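What I learned from listening to peace talks for one winter

Saturday, January 24, 2026

I did not plan to become interested in negotiations. In my old job I translated manuals for water pumps, and politics was something that my uncles shouted about after dinner. But in July I started to help a small group that follows the talks between the two sides in the Painemal valley, and since then I think about it almost every day. Some friends asked me what it is like, so I try to write it down.

For those who don't know it, the Painemal is a border valley with two administrations, and for many years each one said the other did not exist. The fighting stopped three years ago, but the road between the upper and the lower towns is still closed on most days. The talks take place in Flirholm, which is far from the valley and has good hotels. My group reads the public statements, translates them and sends a summary to families on both sides. It is not secret work and we never sit in the room.

The statements are shorter than you think

When I began, I expected long documents. The first statement I translated had 70 words. It said that the delegations met "in a constructive atmosphere" and would meet again. I spent a whole evening on the word "constructive", because in one of the two languages it sounds like you are talking about cement.

After some months you start to notice the small changes. In September they wrote "the other party". In November they wrote "the other delegation". My colleague Golnar Nikzad telephoned me late at night about this one word, and she was so happy that I had to hold the phone away from my ear. I am more careful than she is. A word can go back to what it was, and in December one of them did.

There is also what they leave out. The question of prisoners was in every statement until October, then it disappeared for five weeks. The families wrote to us and asked if it was good or bad. We had to answer that we did not know. I found this the hardest letter to write in either language, and I wrote it many times.

The list

Before the winter break the two delegations agreed on one thing, a common list of missing people. It has 388 names. Until then each side had its own list, and the same person could be on both with a different spelling, or with a different birthday. My group was asked to help compare the spellings. We worked on it at Golnar's apartment on Sundays, with the papers on the floor and the heating too high.

I can say that 253 names are now confirmed by both sides, which means only that both agree this person existed and is missing. For somebody outside it must sound like very little. One mother told us that for years the office in the lower town had answered her letters with "no such resident". Now her son is on a paper with two stamps. She asked for a copy and we made her one on better paper.

I used to think that peace is a big signature with flags behind it. Maybe it will be like this one day. But for now it is a lot of spelling, and people who are willing to check it again after lunch.

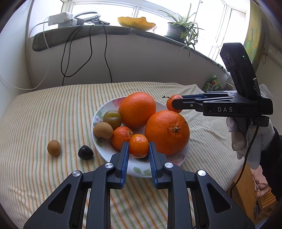

What I expect from the next round

The delegations return to Flirholm next month. The newspapers write about the border line, and I understand why, but I will look first for the road. If they agree to open it for the market at Plodalley, even one day in the week, then the people can meet without any delegation between them. My aunt's generation went to that market from both sides and she still talks about the prices.

I am not very hopeful about the police question. Both sides want to keep their own men at the bridge, and the proposal for mixed patrols was refused before - I think it will be refused again, only in a more polite form.

If you read the two languages and have a free evening, we still need people for the translations. You don't need to know politics. You need patience, a good dictionary, and you should be able to leave a sentence as ugly as it was in the original. Write to me through the contact page and I will answer, usually after work.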